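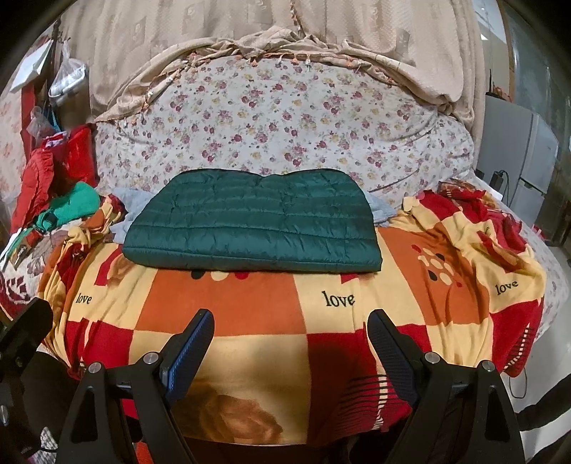

View from the gripper camera: folded quilted garment on a patterned blanket, before the approach.

Segmenting a folded garment on a patterned blanket with Remer

This tutorial explains how to get a clean mask of one folded item when the background is also cloth. The usual example in the Remer manual is a mug on a gray table, and with the default settings it works well. On a bed the same settings give a very bad mask. In the picture the blanket has red, orange, cream and pale yellow squares, roses, and the word "love" printed three times. Every one of these prints has strong edges, and the edge detector likes them more than the border of the garment.

You need Remer with the Urnia camera plugin, and a recording with the intrinsics saved. You do not need a depth sensor.

Step 1. Mask the fingers

The two black fingers and their blue pads are in the same place in the image when the gripper is fully open. Draw a polygon over each one and save it as the static mask. Include the black parts and the cable in the lower corners. I forgot the corners the first time, and the planner wanted to grasp the cable.

Step 2. Turn off edge weighting

Open the file segment.conf and change these lines:

edge_weight = 0
color_weight = 0.4
texture_weight = 0.6
min_region = 1735

The last value is in pixels. With the old value, 200, the printed letters become separate objects. With 1,735 they are joined to the blanket again. If your camera has another resolution, you must find your own number.

Step 3. Set the texture direction

The teal garment has horizontal stitched channels. This is useful, as the blanket print does not repeat in one direction in this way. Set texture_angle to 0 and texture_tolerance to 20 degrees. For a garment with vertical stitching use 90.

Step 4. Decide about the cloth below

A light blue cloth comes out on both sides under the garment. Remer can join it with the garment or keep it apart. If you want to lift only the top item, set merge_neighbors = false. Then look at the mask preview: the left and right ends should stop where the teal color stops.

Step 5. Run and check

Type this:

remer segment --config segment.conf --frame 143

Use a frame from before the fingers come near the object. Later the shadow between the fingers can cover more of it, and the color part of the score becomes less stable.

Known problems

The nylon is slightly glossy. If a highlight makes a hole in the mask, set fill_holes = true.

The rolled floral comforter behind the garment is sometimes selected first, as it is bigger. Give a seed point on the garment with --seed.

Tested with the Misemley build of Remer, July 2026. The build from January does not read texture_angle and gives no warning.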